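Planning an Equipment Budget for Hand-Held Gripper Work

Readers of this blog have asked on several occasions how a small group should prepare a purchase request for a demonstration station. I completed such a request for our second station at Dutance in November, and the figures were approved with one amendment. What follows is my own account and does not represent the position of my employer.

The first decision concerned the grippers. We compared a quotation from Juntunen with one from Stostov. The unit prices were close. The Stostov quotation included replacement fingers and one year of repairs, while Juntunen listed both separately. Delivery was 27 days in one case and 62 in the other. I recommended the shorter delivery, and Hanne Kemppainen, who signs for equipment in our department, agreed.

I would advise anyone in the same position to request the price of spare parts in writing before placing the order. Fingers wear. Printed marker cubes become scratched and must be replaced as a set. Our original request set aside 7 percent of the total for such items. The approved version sets aside 14 percent, and this was the amendment mentioned earlier.
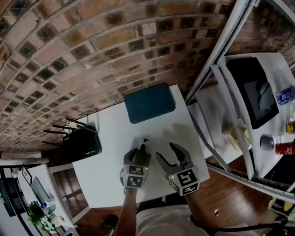
Work at the station: two hand-held grippers, the left one closed on a small dark item.

Furniture should be entered as a separate line. A plain white table is inexpensive, but a station needs more than one surface. Objects waiting their turn have to be kept somewhere within reach, and a second table of the same type serves well. I had left it out of my first draft, and Iida Ikonen returned the draft with a note in the margin.

Networking and cabling were also underestimated. A router takes up room on the work surface unless a shelf is purchased for it, and cable trays cost more than one expects. I suggest pricing these at the same time as the tables, so that they arrive together.

The objects themselves require very little money. Bottles, cans and small boxes may be bought at any grocery store. Please keep the receipts. Our accounting office accepts them under consumables, provided that they are submitted within the same month.

Staff hours are the largest item by a considerable margin, and they do not appear on any supplier's quotation. I now place them on the first page of the request. The remaining question for our group is whether the third station should be purchased outright or leased through Dutura. I have asked for both prices and expect to receive them before the end of the quarter.

Filed under: Equipment and Purchasing, Robotics

3 comments

Saimi Ojala
Thank you for this. Did either supplier offer a discount for ordering two pairs at once?

Macario Villaseñor
Stostov did, on the fingers only. It was small, but I would still ask.

Tiina Koskela
We lease ours. Please read the clause on return condition carefully, as scratches were charged to us.

© 2022 Macario Villaseñor | Contact | Back to top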